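Wurport Park character nights - who is confirmed for September?

vutham_fan
The park has only named four characters so far. I heard there will be up to 30 out on the paths, so the Lantern Witch and the two Seok brothers seem likely. I'll update this post as more come in.

parade426
The brothers aren't likely. They skipped last year and the costumes went to the Vedico show.

vutham_fan
One of them was at the gate in spring. I have him in my autograph book.

marlo781
Same here, page two. I'm packing pens and trading pins for the line again.

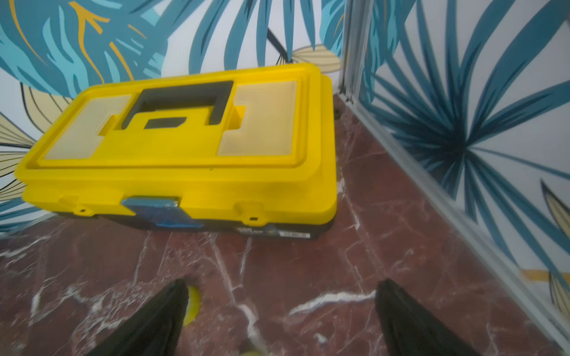
Yellow box, handle side up

parade426
Spring was a press day. Different list. Vaughan Ngata runs the character schedule and he said new faces only.

vutham_fan
He said "mostly new." I was at that talk.

kettle1466
Does anyone know if the meet spots close before the 9 pm parade? Last year they cut the line at 8:15 and we missed the Witch.

marlo781
8:15 for the Witch, 8:30 for the rest. Get there by 7. I'm bringing a bin for the swap table too, so drop your doubles in it.
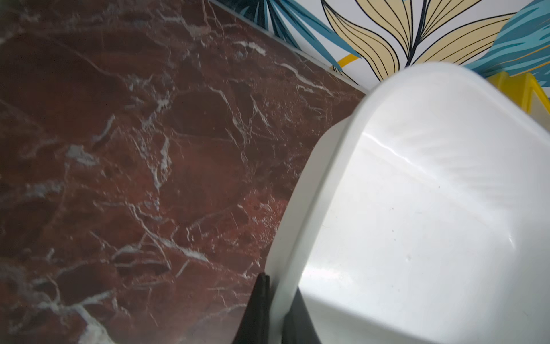

White bin, yellow at the back

kettle1466
Thanks. I have a few doubles from the Vedico set.

parade426
I'll take any of those. Still say no brothers.

vutham_fan
Moved them from "likely" to "possible" in my list. The Witch stays.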